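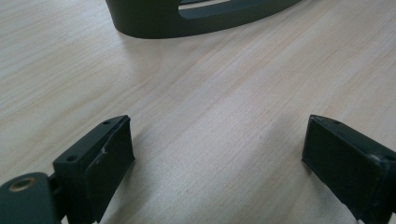
Figure 3. Light-coloured wooden tabletop, fine straight grain, under soft and even light. A dark grey-green curved object rests at the far side.

4.2 Does a bare table read as a clean one?

The claim that people judge the state of a table by looking at it is repeated so often in the household literature that few authors trouble to test it. Van Beek and Declercq put it most strongly: a pale wooden top, they write, "shows everything", and households with such tops therefore wipe them more often. We were not persuaded when we began this work and we are only a little more persuaded now.

The difficulty can be seen in Figure 3. The wood is pale beige and cream, and the light makes it look slightly washed out. Faint streaks of darker tan run through it, with a few thin reddish-brown lines in the middle and towards the right. All of these belong to the grain. Yet when we asked people in the first round to mark on a printed sheet anything they would wipe off a table of this kind, reddish lines were marked again and again, by people who had eaten at pale wooden tables for years. Several of them also marked the brighter band that soft light leaves across a matte surface. If grain and light can both be taken for dirt, it is hard to see what "shows everything" is supposed to mean.

The survey itself drew 519 usable replies from households in and near Oltitz, out of roughly 2000 forms sent out in December. We make no great claim for that rate of return. People who fill in a form on table wiping are likely to be people who care about table wiping, and Cuypers (who ran the postal side) has argued throughout that our figures for daily cleaning are too high. We agree with him. The 1703 separate cleaning events in the diaries should be read with the same caution, as a good many were plainly written up in one sitting, in one pen.

Even so, one pattern held in both the forms and the diaries. What people did at the table depended less on the colour of the top than on what was left standing on it. A single solid item kept in one place, such as a stand or a heavy bowl, was wiped around. It was seldom lifted. The soft shadow along the base of the curved object in Figure 3 falls just where our respondents told us they stopped with the cloth. De Haan, going back over the interview notes, found the phrase "I go round it" or something close to it in 80 of them, and he was reading strictly.

This sits badly with the advice printed by Plernus and copied in the Drokus household guide, which treats the table as one open surface to be cleaned in long strokes along the grain. Following the grain may well be sensible. On a top like the one in Figure 3, where the lines run diagonally from where a person might stand, it also calls for an awkward reach, and we met hardly anyone who did it. Most wiped in loose circles, or straight towards themselves so as to catch the crumbs in the other hand.

Marras has suggested that the finish matters more than either colour or grain, and that a matte top simply hides smears which a glossy one would show. He may be right. Our forms asked whether the top was "shiny" or "dull", and the answers were useless: in some homes two adults gave opposite answers for the same table. We have left the question out of the tables in section 5, and would ask readers to be wary of earlier studies, the Bakker report among them, that rest on a similar question put to one person per household.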